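Covering a light wooden table with paper – is it worth doing?

Posted by Duyên Huỳnh, 12/19/18

We have a plain wooden table in the spare room that gets used for crafts, sorting small parts and whatever else is going on. The top is a light colour and I would like to keep it that way. At the moment I put a big sheet of white paper over it and tape it underneath. It looks tidy enough, but I have three problems with it.

First, the paper moves when someone leans on it. Second, clear containers are hard to spot on white. Third, round things roll. I have been using a shallow green tray for the round things and that helps, but I don't know if I should be looking for a proper mat instead.

The table is 255 cm around the edge if that matters for buying a roll. I would rather not spend much. Has anyone kept paper on a table long term, and what weight did you use?

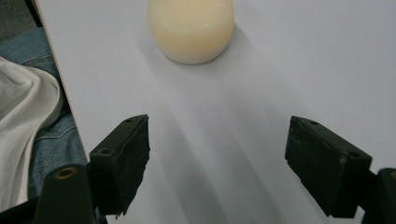
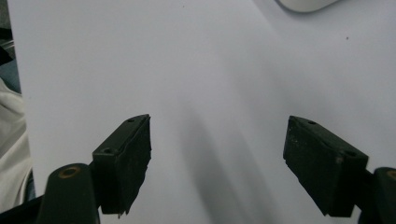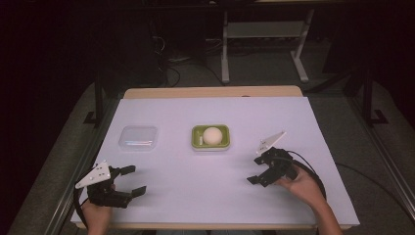 Replies

Chiến Tôn

I have had paper on my work table for about 6 years, changed whenever it gets grubby. Thin paper is your problem. Go up to 300 gsm if you can find it in a large sheet, or use two layers of the cheaper stuff. I buy the Radholm roll because the shop near me stocks it, but any heavy uncoated paper will do.

For the slipping, don't only tape underneath. Tape along the back edge first, pull the paper flat toward you, then tape the front. If you leave a narrow strip of wood showing at the front and back you can get the tape off later without lifting the whole sheet. Use painter's tape. Packing tape took the finish off one corner of mine and I had to sand it.

The tray is a good idea and I would keep it. A raised rim stops a ball rolling away, and a bright colour is easy to find on white. I have one for screws as well.

Vinh Vương

just get a mat

Hằng Kim

I disagree with the mat, at least for a big table. I bought one from Navickas and it curled at the corners from the first day. It was also a dark grey, so I couldn't find anything black on it. White paper is better for that – the trouble is only with clear things.

What worked for me with clear boxes was a strip of coloured tape around the lid. It took a minute and now I don't knock them off the table. You could also write on the lid, but marker rubs off smooth plastic.

One more thing about white paper. If your light comes from overhead you will get soft shadows from your own hands while you work. A second lamp at the side makes fine jobs easier on the eyes. Matte paper is also better than glossy, which throws the lamp straight back at you.

Duyên Huỳnh

Thanks. I will try the heavier paper and tape the back edge first. Keeping the tray.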